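How does a robot learn to pick stuff up?

*Kids' page, notes by Gemma Orlandini. 2022-05-19*

Quick one this time, the page goes out tonight and I still have to do the puzzle.

So. You want a cup. You reach out, you grab it, done. You didn't think about it, did you? But you weren't born good at that. Babies are terrible at cups! They miss, they squash, they knock them over. Then they try again. And again. Hundreds and hundreds of tries.

Robots that learn need tries too. Lots of them. The grown-up word is **data**. Here we'll just say *examples*.

## What is one example?

One example = one try. It has a few parts:

- what the camera saw before the arm moved
- where the arm went and how it turned
- when the gripper closed (the gripper is the robot's "hand")
- did it work, yes or no

All of that gets saved in a computer. One try on its own is pretty useless. It's like learning to read from one word. You'd know "cat" and that's it.

At the Endstead workshop the team wanted 3,000 tries. Last time I asked they were at 1,496. Nearly half way! It's slow going. The arm picks something up, lets go, the things get mixed around, next try. Some days they get 101 done. Some days a cable comes loose and they get hardly any and everybody eats lunch early.

## Why all the different things?

Say you only ever practiced with tennis balls. You'd get great at tennis balls. Then somebody hands you a spoon. Uh oh.

So you need a mix. Round things, flat things, see-through things, shiny things. A cup the right way up and a cup upside down, too, becuase to a robot those can look like two totally different objects.

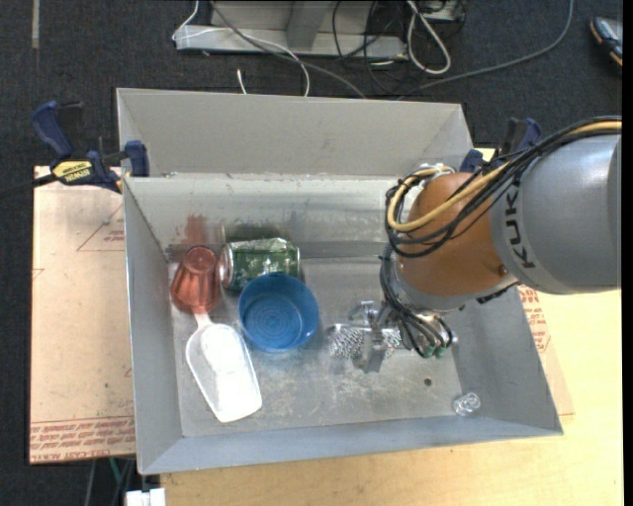 See-through things are some of the hardest. A camera looks at clear plastic and sees mostly what's *behind* the plastic. Shiny metal is tricky in a different way. It works a bit like a mirror, so a red cup near a shiny wall can make a second, blurry red patch on the wall. You know that's only a reflection. The robot has to find out. How? More examples.

Bowls are sneaky. Where would you grab one? By the edge, probably. Go for the middle and your fingers just hit the bottom. And a drink can on its side might roll off if you bump it.

The sides of a bin are handy, they stop things rolling away onto the floor. But they get in the way as well. If something is right up in a corner, the gripper might not fit between it and the wall. So corner tries go in the pile of examples too.

## Do they save the misses?

Yes!! This is my favorite part. You'd think the team would throw away every try where the robot dropped something. Nope. Out of those 1,496 tries, 630 were misses and they kept every one of them.

A miss says "don't grab it like that." If the robot only ever saw good grabs, it wouldn't know what a bad one looks like. Same as you and your bike. Falling off taught you something (ow).

## Then what?

Then comes **training**. The computer goes through the examples over and over and hunts for patterns. Grabs in the middle of a can, mostly good. Grabs at the very tip of a spoon, mostly bad. That sort of thing. After that the robot gets a test, with objects that were never in its practice pile. If it does badly they go back and collect more.

The Endstead test is planned for June. I'll try and find out how it went.

## Try it at home

You need: a friend, a scarf, a big box, five things that won't break (ask a grown-up which ones).

1. Put the things in the box and mix them up.
2. Tie the scarf over your friend's eyes.
3. Your friend can use ONLY a thumb and one finger. That's the gripper.
4. You be the camera. Say "left," "down," "close," and so on.
5. Write down every try. Object, how they grabbed it, yes or no.
6. Do 20 tries, then swap places.

Now look at your list. Which thing got the most misses? Were the last five tries better than the first five?

Congratulations, you just collected data. Send us your lists, messy ones are fine, and put your age on them. We'll print a few in teh next issue if there's room.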